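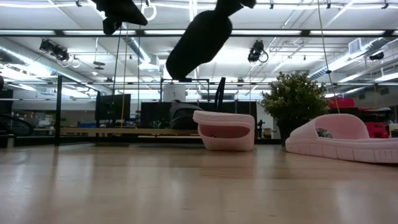

# Indoor shoes and floor dirt in a shared student house

Project report, Building and Health, second year
Group: Lovisa Sæther, Bendik Nygård, Agnes Hellström
Supervisor: Wenche Lunde
Delivered 31 December 2019

## 1. Why we chose this subject

In the student house at Rustad there is a rule that outdoor shoes are left in the entrance. The rule is old and most people follow it, but there are two opinions about what to wear afterward. Some go in socks, and others have slippers or slides which they use only inside. The housing office in Fultby asked our course if a student group could look at how much dirt comes in to the corridors, as the cleaning takes a large part of the yearly budget. We said yes to this task in the autumn.

Our question was: does a floor with the shoe rule collect less dirt than a floor without it, and is the difference big enough to change how often the floor must be washed?

## 2. Method

We compared two corridors in the same building. The second floor has the shoe rule. The first floor has no rule, because it also has the laundry and the bicycle store, and people pass through it all day. This is a weakness in our comparison and we come back to it in part 4.

On each floor we marked 3 test areas with tape: one by the stairs, one in the middle of the corridor and one outside the kitchen. We vacuumed every area on Monday mornings with a clean filter and weighed the filter before and after. The scale was borrowed from the chemistry laboratory. The filters were dried overnight before weighing, otherwise the moisture in the dust gave us wrong numbers in the first week. We threw away the results from that week.

We also gave out a questionnaire to the residents on both floors and received 71 answers. It had questions about footwear, about pets and about how often they clean their own room.

## 3. Results

For the whole period the test areas on the first floor gave 2446 mg of dust and sand. The areas on the second floor gave 734 mg. So the floor with the rule had less than one third of the weight.

The area by the stairs was the dirtiest on both floors. On the second floor the area outside the kitchen came close to it, and when we looked at the filters we could see mostly crumbs and hair there, almost no sand. On the first floor the sand was the main part everywhere, and it increased when the road outside was gritted for ice.

In the questionnaire most residents on the second floor wrote that they have their own indoor shoes. The most common reason was cold feet. Several wrote that they sometimes go out to the waste room in the same slides, "only for a minute", which means that indoor shoes are not always indoor shoes. One person suggested a washing day for slippers, and we think it is a good idea. Rubber and foam slides can be rinsed in the shower, but felt slippers are more difficult.

## 4. Discussion

The difference between the floors is clear, but we cannot say that all of it comes from the shoes. The first floor has more traffic, and it lies closer to the outdoor ground. Ingvild Magnusson at the housing office told us that the entrance mat on the first floor is also older and much shorter. A better test would be to try the shoe rule on the first floor for one month and measure again. The housing office is willing to do it in February, and Bendik has offered to take care of the weighing.

We did not measure what is under the shoes. This we regret, as it would have answered the question about the waste room.

## 5. Proposal to the housing office

- Wash the second floor corridor once a week and not twice.
- Put a longer mat at the first floor entrance.
- Place a low shelf for outdoor shoes by the stairs, with a tray for melted snow.
- Ask residents to keep one pair for the waste room by the back door.

The filter weights for each week are in appendix A, and the questionnaire is in appendix B.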